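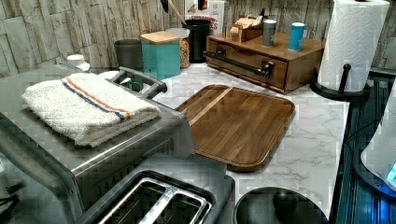

Board in the middle, towel folded, most of the containers pushed back toward the stone.

I've been meaning to write up the Nyarko setup for ages, mostly for my own sake, as I redo it every few weeks and forget a step each time. For anyone new: Nyarko is my name for the arm and the tablet and the pile of scripts that go with it. The arm itself is a secondhand Hidar I drove all the way to Sturnulby to pick up in February, with a bad wrist joint and no manual.

The counter comes first. I used to start with the arm and then move the kitchen to suit it, and I'd end up doing the whole calibration twice! So now the cutting board goes flat on the counter to the right of the toaster oven, and the canisters go up against the backsplash. The paper towels can stay where they are. The board is the zero for everything. I touch the tip down at each corner and save the positions, and I do it on the wood itself, inside the raised rim (the rim threw me off by a few millimeters until I worked out I was sometimes touching on top of it, very annoying evening).

Shiny things are my big headache. The camera software hates the toaster and it isn't fond of the brushed steel on the oven either. A marble pattern with gray veins in it doesn't help, but it copes with that if the light is even. I do my calibrating after 6 in the evening with the blinds down, and I take 30 shots of the checkerboard card, tilting it a bit more each time. If fewer than 29 come out usable I start over. Probably overkill, but one blurry shot made it in once and the arm spent the next day reaching just past the teal canister, so I'm strict now.

Then the wrist. The replacement belt is still a touch loose, and I check it by hand with the power off: hold the forearm, twist the wrist gently, feel for the click. If there's a click I take the cover off (four little screws, put them in a cup!!) and move the tensioner a quarter turn. Never more. I went half a turn in the spring and the motor whined like a mosquito until I backed it off.

Last thing is the slow run. I set speed to 19 percent and let it go over to each canister lid and stop above it without closing the fingers. The tall wooden handle sticking up out of the black utensil holder has to be in the obstacle list or the elbow will find it. Ask me how I know. The paper towel roll is in there too, as a fat cylinder, and I should really shrink it as the roll gets used up but I never do.

Someone over in Zernovdale emailed to ask what grease I use on the base bearing. I'm still on the tube that came with the arm and the label has rubbed off, so if you have a Hidar with the same base, tell me what you're putting in yours. Mine's nearly out.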